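September 30, 2019

Back on the cold dye vats after the long gap. The Plenero linen came out of soak this morning and I'm much happier with it than with the Wurkberg stuff, which still has some sort of size in it however often I scour it. You can feel it when you wring it – a bit slippery, like a fish. I've put 388 g of the Plenero into madder and kept a strip back undyed for the sample book, which I forgot to do last time and regretted for weeks!

Madder bath went on at twelve and I held it low and slow. The thermometer from Macedo reads high (we all know this, please somebody write it on the handle) so I was going by the other one. Alum at 12 per cent of dry weight, same as before, no cream of tartar this time. I want to see what it does on its own before I start fiddling. The first dip was a pale brick sort of colour, nice enough, but not what I'm chasing for the Stivberg cushions.

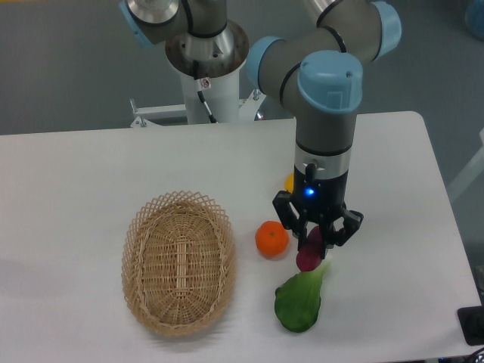

What I'm chasing is a pink with blue in it, and madder will always drag you towards orange unless you bully it. I tried chalk in the bath, then a cooler second dip, and both helped a little. The target keeps moving in my head, so I've settled on the radish as my reference, that glossy magenta skin, and the little orange near it is precisely where I don't want to end up. Cochineal over a weak madder base would get there faster, I think, but it's dear and we've only got the one jar. Might do a half-strength test on 16 small swatches before I commit any proper yardage.

Other bits. The rinse sink is draining slowly again – I poked at it with the long brush and got a horrid felt of lint out, but there's more down there. Swatch 1,326 is missing from the book, so if you've borrowed it for matching, could you pin it back in? It's the rusty one with the frayed corner.

Still to do: second scour on the Wurkberg with more soda, light-fastness strips up in the south window (leave them till December, no peeking), and order more alum. The tub's nearly down to the scoop.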